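Tosard desk, light wood finish

Home / Office / Desks / Tosard range

Plain desk, pale beige top, no drawers. Comes flat, two boxes, legs in the smaller one. We sell a lot of these to offices and workshops and also to people doing up a spare room. Good for a laptop, a screen, a bit of soldering if you put a mat down first.

In stock -- 17 left at the time of writing. More due in September.

What you get
Top, one piece
Two leg frames
Cross bar
Bag of bolts, allen key, felt pads
Instruction sheet (the drawings are small, sorry, there is a bigger one to download further down)

Putting it together
Two people is easier. Top face down on a blanket or the cardboard it came in. Bolts finger tight first, all of them, then go round again with the key. If the bar won't line up you have probaly got one leg frame the wrong way round, the holes go to the inside.

Against a wall or out in the room, both fine. The back edge is finished the same as the front so nothing ugly to hide. Leave a gap for plugs if it's going up to the wall. White walls mark easily, and a chair back will do it faster than the desk will -- pull it forward a hand's width and you save yourself the repainting.

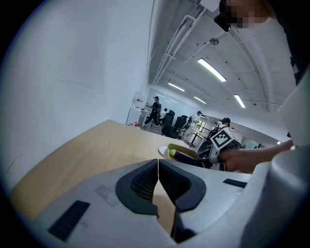

Chairs. People ask. Any ordinary desk chair goes under it, with arms or without, but measure the arms if yours are the high sort. The Dondia is the one we usually send out with it, comes in grey, navy and green. Order both together and they go on the same van. Jansen stools fit too but you'd be sat a bit high for typing.

Looking after it
Damp cloth, dry cloth after. No scouring pads. Cups will leave a ring if left overnight, use a coaster. Light scratches come down a lot with the Grasen wax stick in pale oak, one stick does several desks. Hot pans no.

The finish does vary a bit between batches, some come out more tan. If you're lining up several side by side then order them all in one go and say so in the notes box, we'll pick from the same pallet.

Delivery
Kerbside as standard. Upstairs by arrangment, ring first, there's a charge and we need to know about tight corners and lifts. Drivers don't take packaging away unless you've paid for it. Returns within the usual period, in the box, not assembled please.

Five year guarantee on the frame. Top is covered for faults but not for wear, burns or drill holes.

Customer comments
"Had it up in under an hour. One bolt short but they posted it next day." -- Hryhorii Tkachuk
"Solid enough. Colour a touch lighter than on my phone, no complaints."
"Bought two for the workshop, back for a third."

Spare bolts, feet and cross bars are on the parts page. Quote the number on the sticker underneath the top when you order, otherwise we have to guess which year yours is.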